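家里乐器和唱片的日常保养：一些实用做法

更新于2025年1月12日

这一页整理的是在家练琴、听唱片的人常碰到的保养问题，主要讲萨克斯、单簧管、小号、木吉他和黑胶唱片，最后附带讲一点节拍器、谱架和琴包。所用的东西大多能在厨房和工具箱里找到，需要专门买的会写明。文中的做法来自Mamano小店维修台上多年的习惯，由Aurelia Strebel整理，Marlies Marti补充了唱片部分。

动手之前

先洗手，摘掉戒指和手表。桌上铺一条厚毛巾，毛巾要洗过几次、不掉毛的。小零件放在浅碟里，拆一颗放一颗，按拆下的顺序从左往右摆。带弹簧的部件不要在地毯上拆，掉下去很难找。

不要用厨房油污清洁剂、牙膏和醋擦乐器的表面漆。牙膏里有磨料，漆面会起雾。醋只能在后面写明的地方用。

萨克斯和单簧管

吹完之后马上通管。通条布从喇叭口放进去，从另一头拉出来，拉两到三遍。布拉到一半卡住时不要硬扯，往回退，抖松了再拉。萨克斯的弯脖要单独通，用小一号的布。

笛头每周洗一次。用温水，水温以手背觉得微温为准，太热的水会让硬橡胶笛头变色发绿。滴一滴洗洁精，用软毛的奶瓶刷从粗的一头伸进去转几圈，冲净，竖着晾干。笛头里有白色水垢的，用棉签蘸白醋兑水（一比一）轻擦，擦完立刻冲掉。不要把整个笛头泡在醋里。

哨片吹完取下来，在手背上抹一下，平放进哨片盒。不要留在笛头上过夜。同时开三片轮着吹，每片的寿命都会长一些。哨片边缘发黑、有霉点的直接扔掉。

按键垫发黏，按下去抬起来有“啪”的一声，可以用一张卷烟纸或吸油纸夹在垫子和音孔之间，轻轻合上键，等几秒再松开取出。换一处干净的纸再来一遍。不要合着键硬抽，纸的边会刮伤皮垫。不要往垫子上撒爽身粉，粉末会结块，时间长了垫子闭不严。

单簧管接口的软木干了，装起来很涩，抹一点软木膏，薄薄一层就够。没有软木膏时可以临时用无香的润唇膏，凡士林会让胶水慢慢松开，不要长期用。

随身带琴出远门

琴放在车里，时间越短越好。夏天停在太阳下的车厢里，按键垫的胶会软，吉他的琴桥会翘。冬天从车里拿进暖和的屋子，先不要开箱，连箱子放48分钟以上，让它慢慢回温。

长途路上每次停车休息，顺手看一眼箱子有没有滑动。箱子横放在后排座位的脚下比放在后备厢稳当，琴面朝上，箱扣朝车门一侧。箱子里空的地方用棉T恤塞住，笛头另外用袜子包好。松香、哨片和备用琴弦放进随身的小包，不要压在箱盖下面。
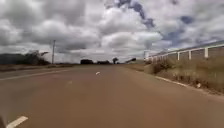
小号和其他铜管

活塞油每天吹之前上。旋开上盖，把活塞提出一半，滴三四滴，放回去转到卡位，听到轻轻一声“咔”才算到位。三个活塞上都有编号，不要装错。装错了会吹不响，不会坏，重新对号装回即可。

每个月洗一次澡。浴缸或大盆里铺毛巾，放微温的水和少许洗洁精，把能抽的管子都抽出来，活塞单独放，毛毡垫不要沾水。用软管刷逐段刷，刷完冲净，拿毛巾擦干外面，里面晾一晚。第二天抹调音管油，装回，上活塞油。

调音管拔不动时，先在接口处滴一两滴渗透油，放一夜。第二天用一条棉布穿过弯管，两头攥在手里，短促地拉。拉三次还不动就送修，不要用钳子，也不要用火烤。

号嘴卡住的，不要左右拧，拧的力会传到引管，把焊点拧开。修理店有专门的拔嘴器，几分钟就能取出来。以后装号嘴时轻轻放进去，转一点点就好，不要用手掌拍。

银面发黑，用擦银布干擦。漆面只用柔软的干布，有手印时哈一口气再擦。

木吉他和尤克里里

湿度最要紧。屋里放一个小湿度计，数字低于四十时用琴箱加湿器。没有加湿器可以自己做：肥皂盒钻几个孔，里面放一块拧干的海绵，放在琴箱里靠琴头的位置。海绵要拧到捏不出水。每隔几天看一次，海绵发硬了重新浸水拧干，有味道了就换。

换弦一根一根换，全部松掉再装会让琴颈的受力变化太大。趁换弦把指板擦一擦。玫瑰木和乌木指板一年上一两次柠檬油，倒在布上，抹开，等几分钟擦掉多余的。枫木指板有漆，不用上油，微湿的布擦过再干擦就可以。

品丝发乌，用绘图胶带把指板两边贴住，只露出品丝，用最细的钢丝棉顺着品丝轻擦，擦完用吸尘器吸掉碎屑。音孔也要先贴住，碎屑掉进拾音器很难清。

弦钮松了，先看背面的小螺丝，用合适的螺丝刀拧紧四分之一圈。木头孔已经滑丝的，牙签蘸一点木工胶塞进去，掰断，等干透再上螺丝。

琴弦在弦枕处发涩、调音时有“叮”的一声，用削尖的铅笔在弦槽里来回画几下。石墨粉能起润滑作用，换弦时补一次。
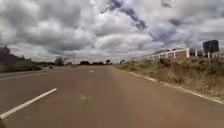

黑胶唱片

唱片竖着放，靠得紧但抽得出来。斜着放久了会弯。架子要结实，一格装满唱片的重量比书重得多，薄板书架中间会下沉。架子不要靠暖气，也不要放在上午晒得到太阳的窗边。

放之前用碳纤维刷。唱片转起来，刷子轻轻搭在表面，等两三圈，慢慢往外移走。刷子上的灰在自带的金属条上蹭掉，不要用手指摸刷毛。

有油印或霉点的才需要湿洗。用蒸馏水，加极少量的无香洗洁精，用超细纤维布顺着纹路画弧擦，不要横着擦。标签用一个塑料碗盖倒扣着挡住。洗完用纯蒸馏水再过一遍，放在碗碟架上晾干，架子的每个齿先套上一截软管。自来水里的矿物质会留在纹路里，听起来就是细碎的噼啪声。

虫胶的老唱片（多是七十八转的）不能碰酒精，一碰表面就化。分不清是什么材料时就只用水。

内套旧了换新的，纸套边缘会掉纸屑。换下来的纸内套上如果印有歌词或照片，插在封套里一起留着。封套裂口用书籍修补用的无酸胶带从里面贴，透明胶带几年后会发黄流胶。

封套上的价签揭不掉，用吹风机低档吹几秒，从一个角慢慢掀起。残胶用软橡皮擦顺一个方向推。没有覆膜的纸面不要用打火机油，油渍会透过去。

唱针要常清。小毛刷从后往前刷，方向反了会碰弯针杆。也有人用一小块密胺海绵（家里擦墙的那种，切成骰子大小），把唱臂放下再抬起，重复两三次，不要左右移动。

唱片架受潮

梅雨天和5月返潮的时候，架子底层最容易出霉点。底层垫高三指宽，背后和墙留一掌的空隙。干燥剂装在纱布袋里，放在架子角落，不要直接碰封套。炒过的粗盐也能吸潮，但盐会出水，必须放在深一点的罐子里，每周倒掉一次。

已经有霉味的封套，打开立在通风处晾一天，避开直射的阳光。霉点是干的，就拿软刷在户外刷掉，戴口罩。唱片本身按上面的湿洗做。

节拍器、谱架和琴包

发条式节拍器不用时松到底，放平。走得一快一慢，多半是桌面不平，先在一侧垫一张硬卡纸试试，再考虑送修。Mamano维修台上有一台老的Thaler，拨到160还走得匀，用的就是卡纸垫脚。

折叠谱架的关节松了，在蝶形螺母下面加一片橡胶垫圈，水龙头用的那种就合适。脚套丢了的，用23毫米长的一截花园水管套上，里面先塞一点旧布。

琴包拉链发涩，用白蜡烛在齿上来回擦，再拉几次。拉链头松了合不上齿，用小钳子在拉链头两侧各轻轻捏一下，一次只捏一点点。

琴包里的绒布沾了灰和碎毛，先用吸尘器小吸头吸，再用胶带滚一遍。有汗味的撒一层小苏打，放一夜，第二天吸干净。小苏打要吸彻底，残留的粉进了按键会发涩。

背带的针脚开了，用牙线缝比普通棉线结实。针穿不过厚处，先用锥子扎孔。缝完在背面打两个结，滴一滴白胶。
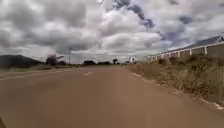 常备清单

小抽屉或饼干盒里放这些就够用：

超细纤维布几块，分开写上“漆面”“指板”“唱片”，不要混用
软毛奶瓶刷一把，专门洗笛头
吸油纸一包
棉签、牙签、木质晾衣夹
中性无香洗洁精，分装在小滴瓶里
蒸馏水一瓶，开封后写上日期
白蜡烛一截、软铅笔一支
小号十字和一字螺丝刀各一把
绘图胶带一卷

活塞油、调音管油和软木膏要买专用的，一瓶能用很久。布脏了单独洗，不加柔顺剂，柔顺剂会在布上留一层膜，擦过的漆面会有一道道印子。

读者问到的几件事

Dumthorpe有位读者问，旧萨克斯的漆掉了一半，要不要重新喷。不建议自己喷。打磨会把管壁磨薄，刻花也会变浅。掉漆的地方吹完用干布擦掉汗就好。

另一位住在Prondden的读者问，吉他面板上的小裂纹能不能用502胶。不能。502胶干了发脆，还会渗进漆里留下白印，以后修琴的人很难去掉。先把琴箱的湿度调好，放两周，细裂纹常常会自己合拢一些，然后拿去给修琴的人看，由他决定从里面补木条还是灌胶。

还有人问唱片能不能用木工胶揭灰。做法是有的，把胶涂满表面，干透后整张揭下来。Marlies Marti试过几张便宜的旧唱片，边缘涂得太薄的地方揭不起来，留在纹路里要泡水才能弄掉。手头只有一张的唱片，不要拿来试。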